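Software Gallery: Garment Handling Program
Plimbridge Laboratory
Updated Mon 18 January

The Plimbridge Laboratory develops control, perception and planning software for robots that work with cloth. The gallery accompanies the current release of the Kowalchuk planner and the perception package maintained at our Tutham site. Captions refer to the software in use and are kept short; full notes are held with each release.

Work on garments is divided into three stages in our code: finding the cloth, choosing where to grasp it, and moving two grippers without one pulling against the other. The second stage has taken most of the effort since October. A shirt that lies flat offers clear edges to the perception module, while a crumpled one hides its hems and sleeves inside folds. The grasp selector therefore scores up to 300 candidate points per view and passes the best pair to the planner.
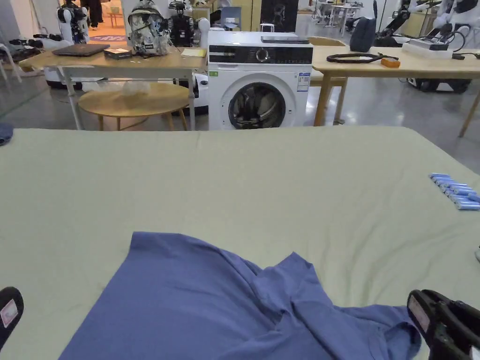 Why does the planner need two grasp points before it moves?
The planner solves for both arms together, so it must know the distance between the grippers and the expected stretch of the cloth before it can produce a safe path. If only one point is supplied, it returns an error and waits for a new view.

Garment work, sage-green table cover. A blue short-sleeved garment at the near edge, with a black gripper at either side. The washing machine stands beyond the table.

Notes on the release

The present version of the planner was checked against 2261 stored sequences. Of these, 563 were set aside as a fixed test group and are not used for tuning. Results for the test group are published with each version — including the sequences in which no valid plan was found.

The replay tool, Pusodlow, now shows the grasp scores and the joint paths on a single timeline. Users may step through a sequence, change a setting and run the planner again from that point. Settings files from earlier versions must be converted before use; the converter is included in the tools folder and reports any of the 57 settings that it could not carry over.

Captions may be quoted with credit to the Plimbridge Laboratory. Requests for larger copies should be sent to the Tutham office and should give the gallery title and the intended use.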